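From: Tyra Solberg
To: Nurthorpe tool library list
Date: August 7, 2026
Subject: Re: Are the chore robots ready or not?

On the list, Toft wrote:

> I've read the whole Stekuvau brochure now and I think we're being
> too gloomy. They say it will clear a table, sort the recycling and
> put the groceries away. If it can do even half of that, I know
> people in our building who could stay in their own flats longer.
> My neighbour can't bend to the bottom cupboard any more. Why are
> we waiting? Somebody has to go first.

I'd like your neighbour to have one too, and I'd like it to work. I just don't think the brochure tells us whether it does.

"Sort the recycling" is a good place to start. What does that mean? If it means picking up a clean, empty bottle from a bare counter and dropping it in a tub, I believe them. My recycling doesn't look like that. It's a squashed tin with a wet flyer stuck to it, a yogurt tub inside another yogurt tub, and a lid that may or may not go in the blue box depending on which month's notice you read. The sorting is the hard part, and the picking up is hard enough.

Same with groceries. A carrot with the top still on, a bottle and a can all want a different grip. Grab the can like the carrot and you dent it. Grab something soft like the can and you're wiping the floor. A kid of nine works this out without being told. I have yet to see a machine do it in a kitchen its makers hadn't set up beforehand.

I went to the Zerberg open house in May and watched their arm for most of an afternoon. It did some nice work. It also had a person beside it the whole time who reached in whenever two things ended up pressed against the wall of the tub. I asked how many picks it did between helps and was told it "varied a lot by object". Fair enough, but I'd want a number before I spent 4000 dollars, and the 72-page manual they let me flip through didn't have one either.

On the shop floor I'm a bit less grumpy. If the same part comes down the same chute all day, a machine will do it and won't get a sore back. We've had that for decades. The trouble is people take that and draw a straight line to the kitchen, and a kitchen changes every time someone comes home with a bag.

What would change my mind:

Let me bring my own stuff. One bag from my own cupboard, tipped into a bin, no peeking.

Leave it alone for 2 hours with no one standing by.

Count what got dropped, squashed or left in the corner, and put that in the brochure next to the nice pictures.

If Stekuvau will agree to that I'll bring the bag and the coffee, and if it goes well I'll say so on this list under my own name. Until then I'd spend the money on a few grabber sticks and a better trolley for the bottom cupboards. Toft, if your neighbour would like to try a grabber, there's one at my place that hardly gets used. Just email me off list.

The sort of load I mean, with an arm reaching in:

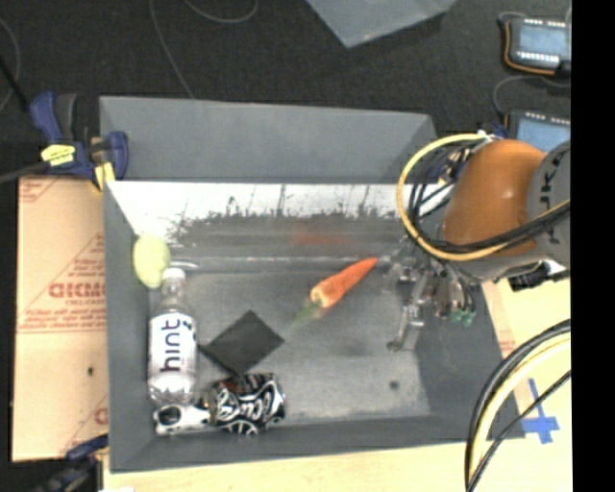 Toft replied that a test like that was fine by him, but two hours seemed harsh when most people only need ten minutes of help after a shop, and he'd rather see it run for ten minutes every day for a month. He'll take the grabber in the meantime.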